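Ticket: episodes rejected at upload, shelf-tidying task
Opened by: Taner Ekinci
Component: Wedero recorder, Plinix uploader
Priority: Medium (was High until I had lunch)
Status: Closed, with one leftover

Original report

The uploader is throwing out shelf episodes with the message "stream mismatch, episode discarded". It doesn't say which stream, or what it was meant to match. Table episodes recorded on the same station go through without complaint. The last batch had 78 shelf episodes in it and 17 were refused. I operated for most of those, so I take it personally.

What I expected: episodes upload, get a task label, and join the training set.
What happened: see above.

Setup: two arms, head camera, teleoperated from the desk. Recorder and uploader both on the current release. Disk has plenty of room. I mention the disk because it's always the first thing I'm asked.

Log

2026-08-23, first entry. Restarted the recorder, then the uploader, then both, then both in the other order. No change. I now know the startup sound of the recording machine better than I know some of my relatives.

Second entry. Went through the refused episodes looking for something they share. They aren't the long ones. They aren't the ones where I dropped something either, which is a pity, as I'd have been happy to lose a couple of those. Both arms are used in all of them, but both arms are used in nearly all the good ones too.

Third entry. Suspected the network. The network was fine. Apologised to the network.

Fourth entry. Compared the raw files by hand. In a good episode the head video and the arm readings start within a hair of each other. In a refused one the arm readings start late, and the gap is 200 milliseconds every time. A fault that's always the same size is a setting somebody chose. Went looking for the setting.

Fifth entry. The Wedero config has a "settle delay" that holds back the arm readings after the operator presses start, so that the first twitch of the controls doesn't end up in the data. It's off in the table profile. In the shelf profile it's on, but it only applies if the grippers are already closed when recording begins. That explains why some episodes pass and some don't: it depends on whether I was gripping the controls like a bus rail at the time. Usually I am.

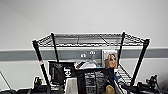
Can the refused episodes be repaired, or do they have to be recorded again?

They can be repaired as long as the raw files are still on the recording machine. Cut the opening 200 milliseconds from the head video so that both streams begin together, rebuild the episode index, and send it through the uploader as a new item. The arm readings don't need touching. If the raw files have been cleared, the episode is gone and has to be done again.

Sixth entry. Repaired one episode that way as a test. Accepted first time. I stared at the green tick for longer than was strictly professional.

Seventh entry. Repaired the others with a small script. All accepted except 3, which failed with a different message altogether: "label missing". Those turned out to be my own doing. I'd started recording before choosing a task from the menu, and the recorder, being polite, let me. Labelled them by hand and sent them again. Accepted.

Eighth entry. Turned the settle delay off in the shelf profile. Recorded some fresh episodes with the grippers closed at the start, some with them open, and some where I opened and closed them while pressing start, like a nervous crab. All went through.

Cause

The shelf profile was copied from the old Başaran station, where the arms had a habit of jumping at startup and the delay made sense. The arms here don't jump. The delay came along with the copy and did its job faithfully for a problem we haven't got.

Changes made

Settle delay set to off in the shelf profile.
Repair script saved in the tools folder as fix_start_gap, with a note at the top saying what it does and when not to run it (never on table episodes – it'll happily cut good video).
Recorder now refuses to start without a task label. I asked for this and will probably be the one swearing at it.

Notes for operators

Choose the task first, then press start. If an episode is refused, leave the raw files where they are until someone has looked at them. Please don't delete a refused episode and record a nicer one in its place. The clumsy ones are useful too, and a model that has only ever seen perfect grasps has very little idea what to do after a bad one.

Leftover

The error text still doesn't name the stream. Raised separately with Prorkitz, who look after the uploader, and they've put it down for October. Closing this one. Reopen if the gap comes back, and please attach the raw files along with the screenshot.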